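My first time voting

I became a citizen last spring, and in November I voted for the first time in this country. I was 55 years old.

In the place where I was born we also had elections, but my father always knew the result before the day. So I took this one very seriously. It was only for the town council of Tamiru and for one question about the bus line, but I read everything. The program of Mekdes Alemneh I read two times, and the one of Kedir Kumsa one and a half times – it was long, and mostly about parking.

My neighbor Philomena told me that local elections are boring. I disagree with her. The council decides if the bus comes to our street after eight in the evening, and I finish work at nine.

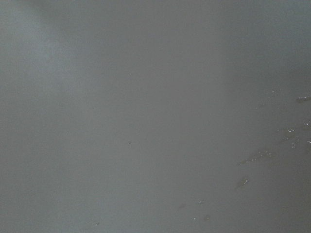 At the school where we voted, I waited behind a young man who wanted to know if he could vote for his mother, who was sick. The lady at the desk explained to him, very patiently, that he could not. Then it was my turn. She found my name on the list and I signed next to it. My hand was shaking a little.

Kedir Kumsa won by 96 votes. I had voted for Mekdes Alemneh, so I lost, and the bus question lost too. I have written to Mr. Kumsa about the evening bus and I am waiting for his answer.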